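To: Partner organizations, dialogue program list
From: Program Secretariat, Hayat Foundation for Community Dialogue
Subject: Re: Draft schedule for the Tulurthorpe dialogue round

Dear partners,

The Secretariat thanks all member organizations that sent comments on the draft schedule for the next dialogue round in Tulurthorpe. We have read them together with the reports from the spring meetings, and the decisions below take both into account. A quoted message from the Balter Center appears under item 2, as several partners asked to see it in full before replying.

1. Dates and hosting

The round will open in September and will consist of 11 sessions. The Kadow Youth Association will host the opening session and the Balter Center will host the closing one. The remaining sessions will be shared among the other partners according to the list already circulated. Any organization that wishes to exchange its place with another may do so directly, provided that both write to the Secretariat before the end of August.

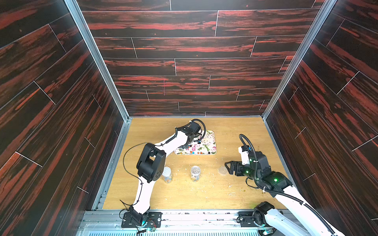
2. Composition of the groups

The draft proposed that every group include participants from both sides of the river, and that no group be made up only of persons who had taken part before. Most partners supported this. Concern was raised about families displaced during the unrest who have since returned, and who may not wish to sit with former neighbors at a first meeting. The Secretariat accepts this concern. Returning families may request a preparatory meeting with two facilitators present, and may decide afterward whether to join a mixed group.
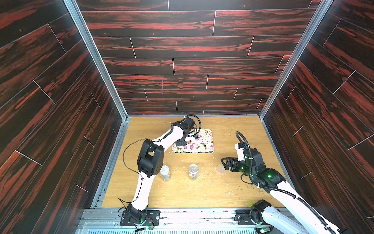 A preparatory meeting does not count toward the attendance record, and facilitators are asked not to report what is said there. They should record only that the meeting took place and whether the family wishes to continue. Where a family chooses to stop, no further contact should be made unless the family asks for it.

On the size of the groups we received differing views. The draft gave an upper limit of 20, which the spring reports suggest is too high for first meetings, particularly where interpretation is needed. 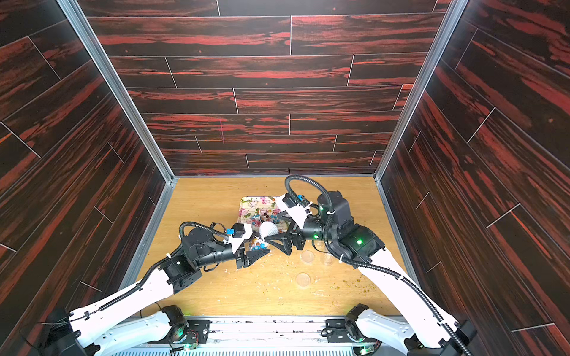

Balter Center wrote:

> We have reviewed the draft and can agree to the schedule as it
> stands. Our reservation concerns the size of the groups. In the
> spring, nearly half of those attending our larger sessions did not
> speak at all, and the younger participants were the quietest. We
> would ask that the limit be lowered to 12 for the first 3 sessions
> and reviewed after that.
>
> We would also ask that travel costs be paid on the day of the
> session. Several participants from the outer villages borrowed
> money to attend and waited 5 weeks to be repaid. Some of them did
> not come back.

The Secretariat agrees to both requests. The lower limit will apply to the first three sessions in every location, and the matter will be placed on the agenda of the next coordination call. Host organizations will receive an advance for travel costs and should pay participants before they leave. Signed receipts remain necessary, but a thumbprint or the signature of a facilitator will be accepted where a participant prefers it.
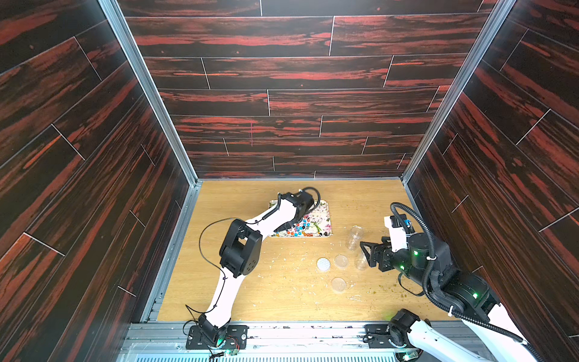
Partners who have not yet named their facilitators are asked to do so in the coming weeks. Each host needs at least two, and they should not both come from the same community. The training manual has been revised, and the chapter on responding to distress during a session is new. Please make sure that returning facilitators read it as well, including those who attended the earlier training.

3. Public statements

Until the round has closed, partners are requested not to publish names or accounts of individual participants, even with their consent. General notices about the program may be issued at any time. Questions from the press should be forwarded to the Secretariat.

The next coordination call will be held at 10:00 a.m. local time, and the connection details will be sent separately to this list. Items for the agenda may be submitted by reply to this message.

With respect,

Program Secretariat
Hayat Foundation for Community Dialogue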